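Two-arm sweeper drops the dustpan mid-job, no fault logged
Posted in Faults and Safety by tilebound, Monday

Our two-arm unit runs the Oltivari sweep routine: broom left, dustpan right, bin at the end. Lately the right gripper just lets go on the way to the bin. The status page says "task complete," which is one way of looking at it. It did this on 68 of the last 489 runs.

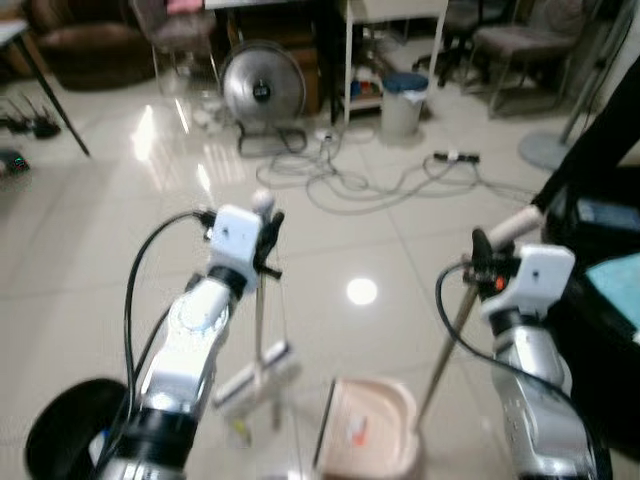

Does the controller log anything when the grip opens? It records a normal release command, with no alarm and no force warning.

I've swapped the finger pads and reseated the wrist connector. Same again by lunch.

sjogren_tech

Check the grip timeout. On the Valden controllers it ships at 2,000 milliseconds, and if the arm moves slower than planned the hold expires while the pan is still in the air. You probably lowered the arm speed at some point. Everybody does, after the first dent.
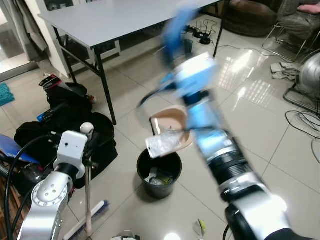

Is it safe to stand nearby while testing a longer hold? Only outside the marked zone, with the stop button in your hand – a gripper that won't open is a worse day than one that won't close.

Raise it in small steps and log each run. Don't set it to zero. Zero means forever, and page 173 of the manual mentions this in very small type.

grumblebot

mine did that, i turned it off and on. fine now

Stovholm

Timeout is a good guess, but look at the handover too. If the broom arm finishes early, the routine can send one release to both grippers. Run the pan side alone and see if the drops stop.

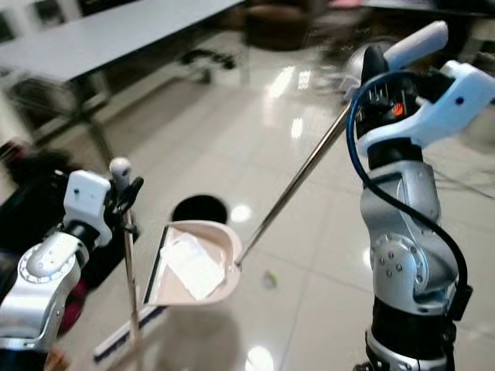

tilebound replied that the pan side ran clean alone, so the shared release it is, and that turning it off and on had been tried first, twice, with feeling.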